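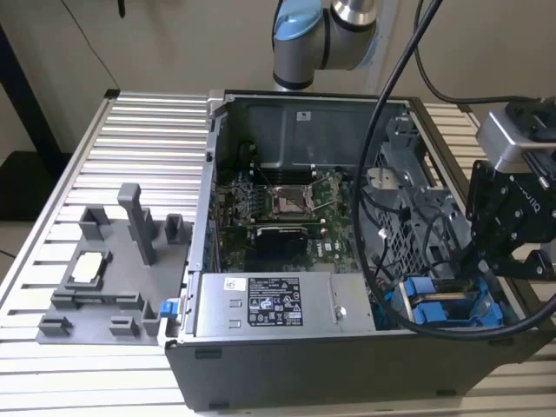
About Jiltance Books

We're a small publisher of picture books for children from 2 to 9, and for whoever happens to be doing the reading aloud. Our home is in Dovville, up a flight of stairs that the delivery drivers have opinions about, and we've been making books here long enough that some of our first readers now bring in little ones of their own (which makes us feel old and very happy at the same time!).

Bayu Liem started the press with a single story, Ambrosio and the Borrowed Moon, about a goat who takes something lovely home for the night and then can't bear to give it back. The first printing was 1625 copies, and Bayu packed most of them at the kitchen table. Rodel Bautista painted the pictures for that one and has been our art director ever since.

There are 70 titles on our list today, from bedtime stories to the Hiloscombe series, with its ferry, its bakery and its very grumpy heron. We read every story out loud before we say yes to it, usually more than once, and usually with somebody doing the voices.

We open to new stories each August. Teachers and librarians are welcome to write any time about school visits, and we do love getting drawings in the mail.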